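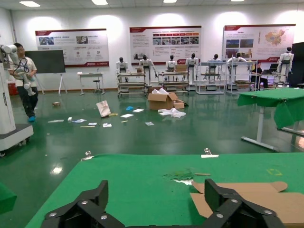
Empty the box and the work is half done. The other half is the cardboard, the filler and the paper that came with it, and at Skernimano, a packing supplier in Pristville, that half now gets as much attention as the first.

The firm takes in 900 cartons in an ordinary month and more than 2051 in May, when customers in Turkport restock. Each one is opened at a bench covered with cloth. The cloth protects finished parts from scratches and is held down at the edge with binder clips, which cost little and come off quickly when it needs washing.

Flattening is the first rule. A carton with its tabs folded out takes up almost no room, while a standing one soon becomes a place to throw things. White filler goes back into one large box and is used again for outgoing orders. Plastic sheet is folded and kept apart from the paper.

Cards and slips are harder. They slide off benches and stay on the floor until somebody sweeps, and a few always turn out to be delivery notes. Insaurralde, which supplies the cartons, has started gluing its notes inside the lid. Skernimano sweeps 2 times a shift and checks the pan before tipping it out.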